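### 3.2 What people do with the awkward bits

I should admit that I came to this part of the study with a grudge. I've folded laundry badly all my life, and when Timo Gerlach and I started sorting through our 408 folding episodes I was mostly hoping to find somebody worse at it than me. (I did, several times over!) What we wanted to pin down was the moment just before a fold, when the cloth is still a heap and you have to decide where to take hold of it. Sauerland calls this the "first pinch", and I've kept his name for it because it's short and everyone in Flostberg already says it.

We had 30 households in the end, all of them doing their own washing in their own time, and we coded each episode by where the first pinch fell: corner, edge, seam or middle. Two of us did the coding separately and then argued over the leftovers, which took most of November and a good deal of tea.

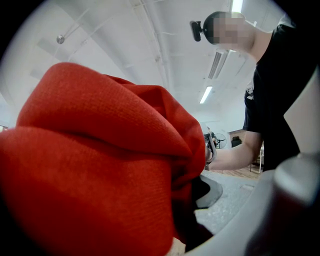

**Figure 4.** First pinch on a bunched red-orange cloth.

Corners are what everybody says they go for. Ask anyone and they'll tell you they find a corner, shake the thing out and carry on from there. In the episodes themselves it was a lot messier, and people very often took whatever was sticking out. The red cloth in Figure 4 is a nice case: most of it sits in thick, rounded folds, and the hold is at the gathered point where it tapers off. We coded that one as "tip, unclear", a category we hadn't planned for and ended up using in more than 30 episodes.

Thick bunching made our lives harder too, as coders. With deep creases running across a piece you can't easily tell an edge from a fold, and Timo and I disagreed on 9 of the large single-colour pieces even after a second look. We left those out of Table 2 but kept them in the totals.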